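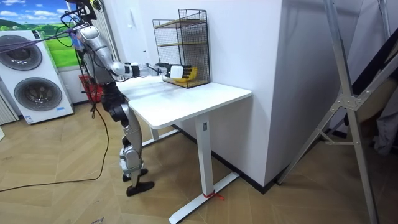
**Wometow – Espaço de demonstração, piso 2**
**Ata da reunião de coordenação do mobiliário e expositores**
Mês: maio. Início: 14h10. Fim: 15h25.
Secretariado: Mingxuan Tan
Representadas: Wometow (exploração do espaço), Hirell (mobiliário), Fang (obra e pavimento)
Ausente com justificação: Imik (eletricidade)

## 1. Ata anterior

Aprovada com uma correção: no ponto 4, onde se lia «estante de parede», passa a ler-se «estante de tampo».

## 2. Secretária branca

2.1. A secretária de tampo branco com cantos arredondados mantém-se encostada à parede branca. A Hirell propôs afastá-la 83 mm para passagem de cabos. Proposta recusada: a base comprida do pé já ocupa parte da zona de circulação.

2.2. A braçadeira vermelha na base, junto à coluna, fica como está até nova indicação. A Hirell confirma que não interfere com a fixação.

2.3. Regulação em altura: fica registada a cota atual como cota de referência. Alterações só com nota escrita na folha do posto.

## 3. Estante de rede preta

3.1. Posição: canto posterior do tampo, contra a parede. Sem alteração.

3.2. As duas prateleiras de madeira clara mantêm as alturas atuais, uma perto do topo e outra sensivelmente a meio. O compartimento inferior fica reservado à fruta. A banana conserva-se nesse nível; não se transfere para as prateleiras.

3.3. A Wometow perguntou se a estante deve ser aparafusada ao tampo. A Hirell desaconselha a furação e apresentará alternativa com grampos. Custo máximo aceite: 83 euros, com montagem.

3.4. Substituição da fruta: responsabilidade do turno da manhã. Registo na folha do posto.

## 4. Expositor de máquina de lavar

4.1. Unidade branca com duas portas redondas cinzentas, a níveis diferentes. Mantém-se do lado esquerdo da sala.

4.2. A etiqueta colada junto à parte inferior não consta do inventário. Mingxuan Tan transcreve o conteúdo e abre ficha com a referência interna 3035.

4.3. O cartaz com as colinas verdes permanece por cima do expositor. A Fang pediu para o baixar; sem acordo, passa para a próxima reunião.

## 5. Pavimento e radiador

5.1. Pavimento de madeira em espinha: a Fang entregou o orçamento de manutenção, cerca de 4000 euros para a totalidade da sala. A Wometow dispõe de 2000 euros nesta rubrica. A Fang reformula o orçamento por fases, começando pela zona em frente à secretária.

5.2. Feltros sob os pés do mobiliário: a Hirell fornece. A base da secretária leva feltro contínuo.

5.3. Radiador branco: nada se encosta ao painel. O cesto vermelho não pode ser deslocado para esse lado.

## 6. Cabos

6.1. Os cabos roxos da zona superior esquerda ficam pendentes do parecer da Imik. Até lá não se altera o traçado.

## 7. Ações

| N.º | Ação | Responsável |
|---|---|---|
| 1 | Alternativa de fixação da estante | Hirell |
| 2 | Ficha 3035 e transcrição da etiqueta | Mingxuan Tan |
| 3 | Orçamento do pavimento por fases | Fang |
| 4 | Fornecimento de feltros | Hirell |
| 5 | Parecer sobre cabos | Imik |

A ata circula por correio eletrónico. Na falta de observações em cinco dias úteis, considera-se aprovada.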